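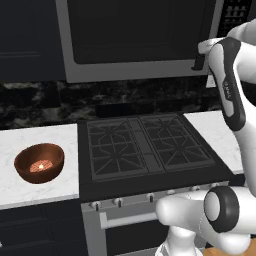
How long after a dose should blood be taken for a lithium level? Twelve hours after the last dose, and before the next one is swallowed.

Thread on lithium monitoring, as I've had the same query from three practices in Brulcombe this month.

1/ A sample taken at four hours reads high. The lab can't correct for it. Write the time of the last dose on the form.

2/ We audited 25 request forms at the Clalwood clinic. 14 had no dose time on them. Those results were filed as normal or abnormal anyway.

3/ Once-nightly dosing makes this easy -- evening tablet, morning blood. Twice-daily patients need to hold the morning tablet until after the needle.

4/ Do not use a lithium heparin tube. It still happens. The level comes back absurd and the patient gets a phone call they didn't need.

5/ Kidney function, thyroid and calcium go on the same form. Calcium is the one left off.

6/ Ibuprofen bought over the counter can push the level up. Ask by name, as "any other medicines?" gets a no.

7/ The Wirmont recall template has a dose time box as of August 2024. It is on page two -- please use it.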